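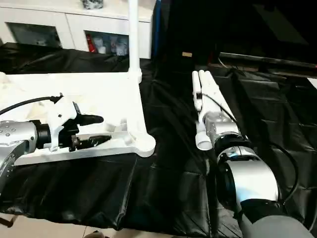

## 4. Setting up the Jarau pedestal fan

Read this section through before you start. You will need a Phillips screwdriver and a clear, level surface. Keep all packing material until the fan has run for a full day without trouble.

1. Lay an old sheet or a drop cloth over the work surface to protect the finish.
2. Check the parts against the list on page 2. If anything is missing, contact Preteck with the code from your carton label (it begins with 763).
3. Fit the lower pole to the base and turn it clockwise until it stops.
4. Slide the height collar over the pole, wide end down. Hand-tighten only.
5. Insert the upper pole and set it to the height you want. Tighten the collar.
6. Seat the motor housing on top of the pole. Line up the arrow with the notch and push down until it clicks.
7. Fit the rear grille, then the blade, then the blade nut. The nut has a left-hand thread, so turn it anti-clockwise to tighten.
8. Clip on the front grille and fasten the safety screw at the bottom.

**Caution:** Do not plug the fan in until both grilles are on and the safety screw is in place.

**Note:** Fans sold before August have a plain collar without the rubber insert. The steps are the same. Inserts can be ordered as part 261.

### 4.1 First run

1. Stand the fan on a hard floor, at least 30 centimetres from curtains.
2. Plug it directly into a wall outlet. Do not use a power board.
3. Run it on low for 14 minutes, then on high for the same time.
4. Switch off at the wall and check the collar and the safety screw again.

A faint smell from the motor is normal on the first run. If it is still there the next day, stop using the fan and call the service desk.

### 4.2 Moving and storage

Lift the fan by the pole, below the collar. Never lift it by the grille. For winter storage, wipe the blade with a damp cloth, let it dry and cover the fan head. The motor bearings are sealed and need no oil. Have the cord checked every 1,000 hours of use, or sooner if it looks worn or discoloured.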